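Research News | Robotics and Automation

Tue 11 August

Clatia has published the results of Urau, a training method that lets a robot arm learn handling tasks from a small number of guided demonstrations. The work was carried out at the company's laboratory in Fullulach.

In most current approaches, an arm needs a fresh set of demonstrations for each object it handles. Urau splits every demonstration into short stages, such as reach, grip and lift, and reuses the stages that tasks have in common. The team recorded 493 demonstrations in all. New tasks were then added with 6 demonstrations each, where the earlier Cocco method needed 100.

The tasks use everyday desk items and a two-finger gripper. Cups are gripped by the rim. Pens and markers are handled both on their own and inside a container.
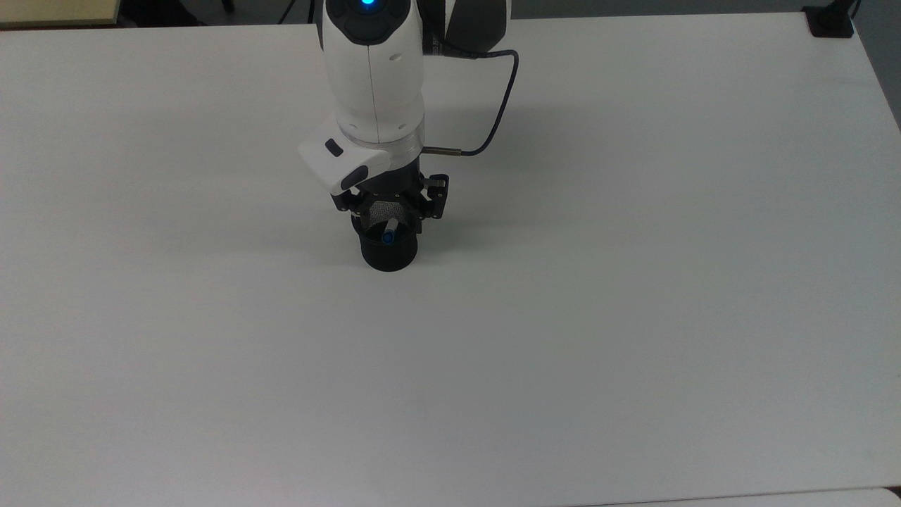
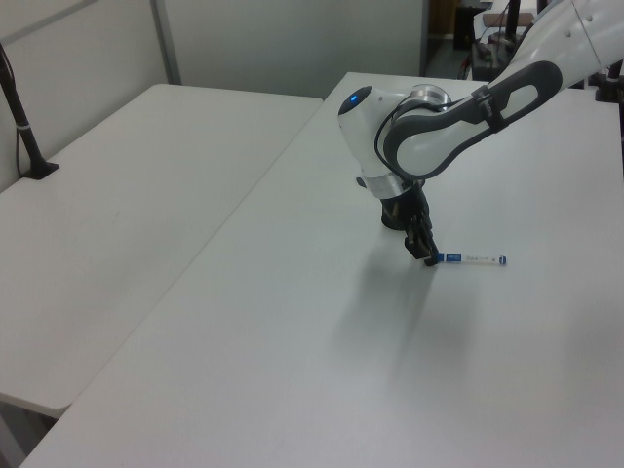 A black cup with a blue-capped marker in it, held above the table (first picture), and a marker lying flat at the gripper (second picture).

Thin objects remain the harder case. A marker lying flat leaves little room between the fingertips and the table, and small errors in height have a large effect on the grip. The published paper sets out these failures by stage, so that other groups can compare them with their own.

Urau does not need extra sensors on the gripper. Training runs on a single workstation.

The demonstration data and code will be released in November. Clatia will then begin a second study in Fullulach, covering tasks that need two arms.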